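Last updated: January
4 min read

Ticket 425: Ball-to-bin episodes rejected at review, two-gripper station
Site: Prindthorpe
Opened by: Peadar Brophy
Assigned to: Mohcine Salem
Status: closed, rule change adopted

Reported problem

Of the 357 episodes uploaded from the bin station this week, 56 came back from Gistside review marked "start state not per rule 3." The operators say they followed the sheet. I watched a handful and can't see what is wrong with them. The ball is on the table, the bin is on the table, the grippers are open. Need to know what the reviewers are looking for before we record more.

Peadar

09:40, Mohcine

Pulled the rule sheet. Rule 3 reads: "At start, object clear of container, both grippers open and clear of object." It doesn't give a distance and it doesn't say from which view "clear" is judged. Asked Gistside which they use. Waiting.

10:25, Mohcine

Gistside answered. They judge from the gripper-mounted view only, at the first usable moment of the episode. They reject if a finger covers any part of the ball or if the ball is touching the bin. The older sheet from Filali allowed a finger to overlap the ball as long as it didn't touch it. Two of our operators were trained on that one and still had it pinned up at the station.

11:10, Mohcine

Went through the rejects. 40 are finger overlap. The other 16 have the ball against the bin wall. No rejects for the bin itself being partly covered by a finger, and the reviewers confirmed that is fine. The container doesn't have to be fully in view.

Peadar asked for a start position that the reviewers would accept, to go with the new wording. In the one I sent him, the orange ball sits on open tabletop between the two fingers, with white table between it and the bin. The left finger covers one end of the bin's lower handle cutout, and under the new wording that passes. The second gripper is held back at the upper right, away from the ball.

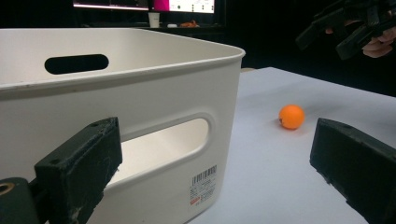

Changes made

1. Rule 3 reworded: "At start, the object rests on the table with visible table surface between it and the container. Neither finger of the recording gripper overlaps the object in that gripper's own view. The second gripper stays back from the object until the episode has begun."

2. Added under rule 3: "Partial cover of the container by a finger is allowed."

3. Filali sheet taken down at both stations. The current sheet now has its revision letter in the header. If the letter doesn't match the one in Bruluvlow, stop and ask.

4. Operators check their own view before pressing record. If the start is wrong, reset the ball by hand and start over. Don't fix it with the gripper after recording has begun, as that motion ends up in the episode.

14:50, Peadar

Ran a short batch under the new wording and sent it for early review. All accepted. One operator asked whether rule 3 applies to the end state too. It doesn't. End state is rule 6 and hasn't changed.

15:15, Mohcine

The 56 rejects stay rejected. We don't trim the opening of an episode to make it pass. They are tagged "old rule 3" in Bruluvlow and will be recorded again next week. Closing. Reopen under this number if rule 3 rejects come back.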